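Looking After Wicker and Other Woven Baskets

Cleaning, drying, repair and storage for baskets in kitchen and pantry use
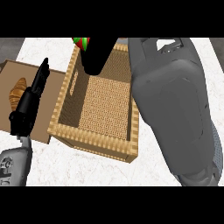

An open rectangular wicker basket on a light marble-patterned countertop.

Last revised 01/01/2025. The section on liners has been rewritten and the notes on mold are new.

Identify the material first

Wicker is a way of weaving, and the word says nothing about what the strands are made of. Most household baskets are willow, rattan, seagrass, water hyacinth, paper cord or plastic. The first two tolerate a damp cloth and a short rinse. Seagrass and water hyacinth take on water quickly and give it up slowly, so they should be cleaned dry wherever possible. Paper cord must not be soaked at all. It swells, loses its twist and does not recover. Plastic strand can be washed in the sink like a dish.

To tell them apart, look at a cut end on the inside, usually near a corner. Willow has a small pith in the center of a round rod. Rattan core is porous and shows fine open tubes across the whole cut. Paper cord can be picked apart with a fingernail into a flat twisted strip. Plastic has a solid, even cut and no grain.

Painted and lacquered baskets are treated according to the finish. If the paint is already flaking, do not wet it, and do not use the basket for unwrapped food.

Routine dusting

Dust sits in the crossings of the weave and turns to a gray film once kitchen grease reaches it. A basket kept within reach of the stove needs dusting far more often than one in a hall closet.

Turn the basket upside down over newspaper and tap the base with an open hand. Follow with a vacuum cleaner fitted with the soft brush head, on low suction, moving along the strands. Going across them catches loose ends and lifts them. For the rim, where the weave is usually thickest, use a dry paintbrush with the bristles cut short. A worn two-inch brush is stiff enough. I use an old Stodberg sash brush, which has an angled tip that gets under a rolled border.

Compressed air is sometimes suggested. It moves the dust to the other side of the weave and onto the shelf.

Washing

Willow and rattan, unpainted:

Mix a few drops of dish soap into a bowl of lukewarm water. Hot water softens the strands more than is needed and can raise the grain.

Dip a cloth, wring it out well, and wipe the inside first, then the outer walls, then the rim.

Work the soap into the crossings with a nailbrush. Short strokes, along the strand.

Wipe again with a second cloth and clean water. Soap left in the weave attracts dirt.

Blot with a towel.

Grease that does not come off with soap can be treated with a paste of baking soda and water, left on until it dries and then brushed out. Test it under the base. On dark-stained rattan it leaves a pale bloom that has to be wiped off with a damp cloth, sometimes twice.

Do not use bleach on natural fiber. It makes the strands brittle, and the color comes out uneven. Do not put any basket in the dishwasher, plastic ones included, unless the maker says so.

Drying

More baskets are lost to bad drying than to dirt. The strands are wet inside the crossings long after the surface feels dry.

Set the basket on its side on a wire rack, in moving air, out of direct sun. Turn it onto another side halfway through. A small fan on the lowest setting is useful in a closed room. Leave it overnight at least, and longer if the base is double woven. Radiators, ovens and hair dryers shrink the outer layer before the core has dried, and the strands split lengthwise.

If the shape has shifted during washing, correct it while the fiber is still damp. For a rectangular basket, pack the inside with dry towels folded to the width of the base, square the corners by hand, and tie a cotton tape loosely below the rim. Change the towels when they feel damp. Once the walls are stiff the tape can come off.

Mold

Gray or green spots with a musty smell mean the basket was stored damp or stands against a cold wall. Take it outdoors before brushing. Brush off what is loose, wipe with white vinegar and water in equal parts, and dry as above. If spots return in the same place after a second treatment, the growth is inside the strand and the basket should be thrown out. Spots on a bread basket are reason enough to discard it the first time.

Shelf position matters. Leave a finger's width behind any basket on an outside wall. November is when I move the pantry baskets forward, as the wall behind them gets cold enough to sweat.

Dry, creaking strands

Heated rooms dry willow until it creaks when lifted and snaps when bent. Mist the basket lightly with plain water from a spray bottle, cover it with a damp cloth for an hour, then let it air dry. Oil is not needed. Linseed oil darkens the fiber, stays tacky for weeks and collects dust. Furniture wax fills the crossings and turns white there.

Small repairs

A single loose end: dampen it, tuck it back under the nearest crossing with a blunt knitting needle, and put one drop of white wood glue on the underside. Clamp with a clothespin until set.

A broken strand in the wall: cut the broken ends back on the inside so that each rests behind an upright. Soak a replacement length of the same thickness until it bends without cracking, and weave it in beside the old one, overlapping by at least two uprights on each side. Trim when dry. A strand trimmed wet will shrink back and pull free.

A broken upright is more work. Push a new piece down beside the old one, into the base weave, using an awl to open the gap. A drop of soap on the end helps it slide. The awl I keep for this is a Halonen, item 137 in the catalog I ordered from. Any round-section awl will serve, provided it has no cutting edge.

Rims are the hardest part to mend neatly. A rim that has come loose over a short length can be bound with waxed linen thread, wrapped tight and finished on the inside. Ívar Eskildsen wrote in to recommend pre-soaked cane in place of thread, which grips as it dries. I have since tried it on two baskets and it holds better than thread, though it is bulkier.

Liners

A liner keeps crumbs out of the weave and is easier to wash than the basket. Cotton or linen of medium weight is suitable. Prewash the cloth, or it will shrink at the first laundering and no longer reach the rim.

Measure the inside, base and walls separately. Walls usually slope outward, so measure them at the rim as well as at the base. Add a half inch for seams and enough to fold over the rim. For a basket measuring 33 cm along the base, cut the base panel 35.5 cm, with the same allowance on the width. Ties at the corners hold better than elastic, which bunches.

Ready-made liners from Urken and Cluvska are both cut square in the corner and need taking in if the basket has rounded ones.

Storage

Nest baskets only when they are fully dry, with a sheet of plain paper between them. Do not hang a loaded basket by one handle. Do not stack anything on an open rim, as it spreads under load and will not close again without wetting. Sealed plastic bags trap moisture. An old pillowcase keeps the dust off and lets air through.

Secondhand baskets should be checked for small round holes and fine powder under the base, which are signs of woodworm. Wrap the basket in two layers of plastic, put it in a chest freezer for two weeks, and let it return to room temperature before unwrapping.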